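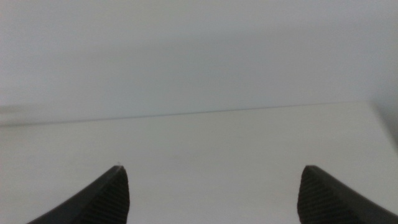 White tabletop, gray wall.

21 Jun 2026

Tie-out testing, carrying on from the Brilley campground request. They want every pitch that takes a dog to have a fixed point in the ground, plus a line that a big excited animal can't snap, and I said we'd have something for them to look at by September, which felt a long way off when I said it!

Pulled the Yeoman anchor with the Zada line this morning, with Hiếu on the winch and me reading the gauge and shouting. Target is 2,000 N held for 180 seconds. First try let go at 1,670 N, and it was the swivel on the clip that opened up, with the anchor itself sitting there perfectly happy (well, leaning a little, but I'd forgive it that). The line has some fuzz near the stitching. I've put it in the drawer with a tag on, please don't use it to tie up the ladder again.

Swapped to the Fellness clip, the one with the screw gate, and it held the full time. I like it a lot, but it's fiddly with cold fingers, and I keep picturing somebody at a campsite at six in the morning with a kettle in one hand and a leash in the other. Liudmyla thinks people will just leave the gate unscrewed, and I'm afraid she's right. She's asking whether they make a twist-lock in the same size.

Line length is still open. Brilley asked for 5 m and I'd like it shorter, so a dog can't reach the footpath from the back of the pitch. Need the pitch drawings before I argue about it, and I've written to them twice.

Soil was fairly dry for all of this. Want to repeat in the wet corner by the fence, same anchor, new line. Hiếu has the gauge until then, and it needs a battery.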